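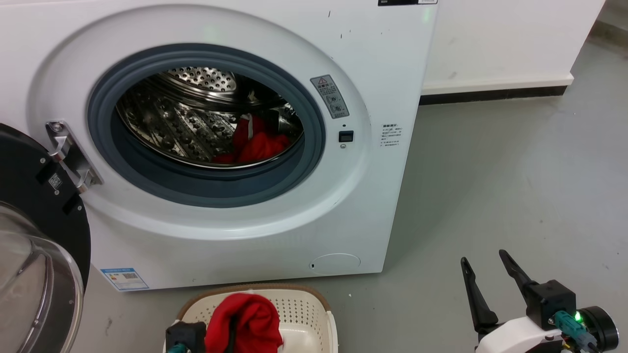 Left gripper on the cloth in the basket, washer door open, one red piece in the drum.

Budgeting for a second two-arm laundry cell - what am I forgetting?

Asked Monday, October 14, 2024 in Buying and Planning
Tags: budget, grippers, mobile-manipulation, spares

We run one two-arm setup that moves clothes between a basket and a front loader. I have been asked to price a second one for our Altdale site, and the request has to go in before the new budget year starts in April. I did not write the budget for the first cell, and the person who did left no breakdown, only a total.

What I have on the sheet so far:

Arms, pair, with controller
Two parallel grippers plus one spare
Head camera and mount
Workstation
Front-loading washer
Basket, test garments
Shipping

The arms are quoted by Illow and that number is firm. The grippers are quoted separately by Olivares. Everything except the arms, the grippers and the workstation comes to $3,803, and that is the part I trust least. I put it together from store prices in one afternoon.

Specific questions:

Is one spare gripper enough for two cells? Lead time from Olivares is 34 days.

Do I need to buy the same washer model? The one we have is labeled in Chinese and I can't find a seller who will ship a single unit. A different one would be easier to get and cheaper.

Is there a normal percentage people add for cables, fingers and other small parts?

The washer will not be plumbed in. We only load and unload.

3 answers

Answer 1 (accepted)

Taking your questions in order.

Spares. With two cells and a 34 day lead time I would carry two complete grippers and a bag of fingers. Fingers wear and get bent on the drum lip or the door, and you can change those on the bench. A complete gripper is for when the motor or the board goes. If Olivares sells fingers separately, get that on the same quote now. Adding a line later usually means a new quote and a second shipping charge. Also ask whether the connector cables are included. On our last order they were not.

Washer. It depends on what the second cell is for. If you want to run the same programs and compare results between the two, buy the same model or accept that you will spend time on it. Drum opening diameter, height of the opening off the floor, which side the door hinges on and how far it swings all matter. Yours opens to the left. A machine with the door on the other side puts it where your right arm wants to be, and then you are moving the base or redoing the approach. If the second cell is meant to show that the system works on other machines, buy a different one on purpose and write that in the request so the difference doesn't look like a mistake.

Before you pick one, measure these on the washer you have and take the numbers with you:

Floor to bottom of the door opening
Inside diameter of the opening at the rubber gasket
Depth from gasket to back of drum
How far the door sticks out when fully open

A used one is fine if it is never going to be plumbed. Check that the hinge is not sagging and the gasket is not torn. Cloth catches on a torn gasket and you will lose a day thinking it is the grip.

Small parts. I don't know of a standard percentage. I list them one by one, because finance cuts percentages and mostly leaves line items alone. For a cell like yours: gripper cables (one spare per arm), cable sleeve and clips, fasteners, finger pads, a second basket of the same model, floor tape, a power strip with a switch you can reach. Look at how the wires run along the floor by the arms in your photo and budget some kind of cover for the new site, especially if people other than you will be walking through.

You also left off labor. Somebody has to mount, wire and calibrate the thing. We planned 60 hours for our second cell and used all of them, and that was with the first one sitting next to it to copy from.

Comment from asker: Thank you. I measured the opening this morning and the cheaper washer I was looking at sits quite a bit lower, so that one is out. Labor was not on the sheet at all. Adding it.

Comment: Put the basket model number in your notes too. Ours was discontinued and the replacement had a taller rim.

Answer 2

Check your floor load and your outlets. Also get a service contract on the arms. Illow will discount it if it is on the original order, at least they did for us - ask for it in writing.

Comment: Floor load for a washer and two arms? Any slab will hold that.

Comment: We are upstairs.

Answer 3

I would question whether you need a washer at all. We used an open drum shell from Rusport on a plywood stand, with a hoop for the gasket. It was a lot cheaper and one person could move it. The downside is there is no door, so if opening and closing is part of your task it won't help. The bare metal edge was also harder on the fingers than a rubber gasket would be, and we went through more of them than planned. Fine for a first few months of grasping work. I would not do it again for anything longer.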